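About Gurnora

Hello, I'm Heike Sperling, and Gurnora is my phone review site. I write most of it, I answer the emails, and I pay the hosting bill every November with a bit of a groan.
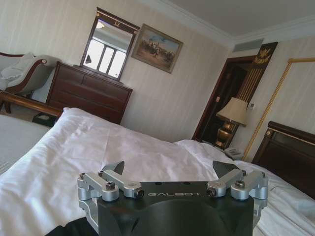

I started out behind the counter of a phone shop in Cesmont, where I worked for 9 years. People would come in clutching a list of specs they'd printed off somewhere, and we'd end up talking for half an hour about what they wanted the phone for. Usually it was photos of the kids, maps in the car, and a battery that would last until bedtime. I began typing up those chats in the evenings, and after a while there were enough of them to put online.

There are 965 reviews on the site now, going right back to phones with sliding keyboards (I still miss those, and I will argue about it by email if you like). The old ones stay up. Plenty of you buy second-hand, and a review of a four-year-old handset is hard to find when every other site has moved on to the next launch.

How I test

I put my own SIM in the phone and live with it. For most handsets that means 27 days, long enough for the shine to wear off and for at least one software update to come along and break something. I make calls on it, I take it on the train to Dever where the signal drops in the same two tunnels every time, and I use the camera in the sort of light people really have at home — a kitchen lamp at seven in the evening, say, or a grey afternoon by the window. Every camera gets the same shots of my street, so you can open two reviews side by side and compare them.

I don't run many benchmarks. Other people do them well and I link to theirs. If a phone stutters when I'm scrolling through messages, I'll tell you that it stutters.

Ruppert

You'll see the name Ruppert at the bottom of some pages. Ruppert is the little repair workshop downstairs from me, and they look after the repair notes: how hard a screen is to swap, whether the battery is glued in, what a new charging port is likely to set you back. They're blunter than I am. They also get the final say on the repair score, even when I've fallen for a phone and would like them to be kinder!

Money

The site is paid for by readers' subscriptions and a few plain adverts down the side. Makers sometimes lend me a phone, and when they do it says so at the top of the review and the phone goes back afterwards. Nobody sees a review before it's published. I've been asked, and the answer is no.

Keeping in touch

The newsletter goes out to 2,000 readers, with whatever I've been testing and any price drops worth knowing about. If you're stuck between two phones, write and tell me your budget and what drives you mad about the one you've got now. I read everything, though I'm slow when there's a big launch on. Corrections are welcome too, and I mark them on the page with a note saying what was changed.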